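Stain bench, Saturday

Third round on the Boychuk powder. Same cotton swatches as February, same washer, cold cycle. Amrit cut the swatches Friday night and left them in the top drawer.
Florence is away, so I did the weighing myself. 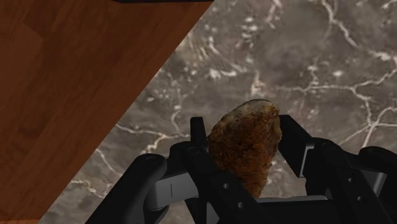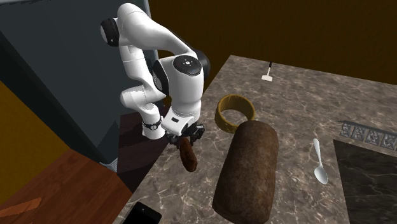 Setup
4 swatches per stain: coffee, olive oil, grass, tomato. Stains left to sit overnight under the rack. 40 ml of Stindier liquid in the comparison load, Boychuk at the dose on the box. No softener in either. Water is still hard, did not use the filter.

Results
Coffee: gone in both loads.
Olive oil: Stindier better. Boychuk left a ring on two swatches, easy to see by the window, hard to see under the bench lamp.
Grass: poor in both. Soaking first might help, not tried yet.
Tomato: faint orange left with Boychuk, less with Stindier. Benedetta scored these without knowing which was which and put them in the same order I did.

Smell
Boychuk is fairly strong out of the washer and mostly gone once line dried. Chenxi liked it. I would still call it too much for towels.

Problems
Powder clumped in the drawer again. Scraped it out and it went into the wash late, so the oil result may be a bit unfair. Next time put it straight in the drum.

To do
Repeat oil only, powder in drum
Ask Huguette for more of the thick cotton
New labels, the ink ran on the grass set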